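Home | Laundry | Bedroom | Kitchen | Shed | Ask Us | Search

Folding on the bed, and other ways to lose an afternoon

February 27, 2020

214 shares | 19 comments

Every home magazine I have ever owned shows clothes being folded on a long, pale bench in a room built for the purpose. I have a laundry the width of a bath mat, with a trough in it. So the clothes get folded on the bed, same as in every other house on our street, and after a good many years I have some views on how to do it.

Make the bed first. I resisted this for most of my adult life on the grounds that I'd only be messing it up again, but a shirt folded on top of a rumpled doona comes out with the doona's opinions pressed into it. Pull the cover reasonably flat. Hotel corners are between you and your conscience.

Use the side you can walk around. Leaning across a queen bed to reach a sleeve is how I did my back in last October, and the physio was not as sympathetic as I'd hoped.

Take one thing at a time from the basket. If you tip the whole load out, you will sit down next to it, and then you will lie down next to it, and at nine o'clock you'll be shifting it to the chair. We all have the chair. Ours is a Hudivance recliner that has not reclined in years on account of the jumpers.

Vests and light tops with a contrasting trim are the fiddly ones. The body is soft and the edging is heavier, so the whole thing wants to flop towards its own hem. Lay it flat, pick it up by the edge and give it a small lift so the air gets under, then let it settle. Do up the top button, if it has one, before you go any further. Smooth from the middle outwards with the flat of your hand, bring each side in to the centre, then fold up from the bottom. Two folds is plenty for a drawer. Three and you're making a parcel. 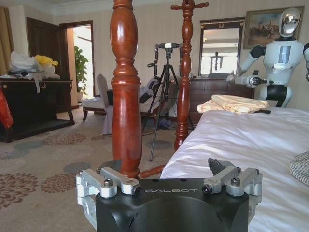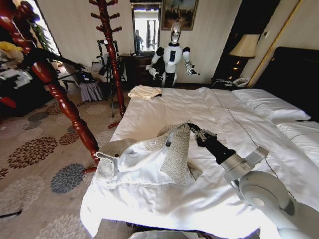 Finished folding goes at the far end of the bed, like the cream cloth in both photos.

About that far end. Pick a spot for the done pile and defend it. Mine is the corner furthest from the door, out of range of the dog and of anyone coming through to ask where their socks are.

Clear the cords off as well. Phone chargers breed on beds, and I have folded one into a pillowcase and then spent a week accusing the rest of the household.

If you have a coat rack in the bedroom, use it for the things that should never be folded at all: linen jackets, anything pleated, the good cardigan if it isn't too heavy. The old turned timber kind with the fat rings looks lovely and collects dust in every single groove. A dry paintbrush gets in there better than a cloth does. I use a Wunderlich one I bought for doing the skirting boards, a job I can report is still ahead of me. Leave the polish for twice a year - any more often and it goes tacky, and then your coats do too.

Heavy knits go in the drawer, always. A hook gives a wool jumper a little pair of horns at the shoulders, and steaming them out takes longer than knitting it did.

A reader wrote in to recommend the Pludus folding board. I tried one. It does a beautiful T-shirt and has nothing whatsoever to offer a fitted sheet, which goes in the cupboard as a ball, as nature intended.

Next time: getting candle wax out of a tablecloth, and whether the Garanari stain soap is worth what they charge for it.

2,896 views | Save this tip | Print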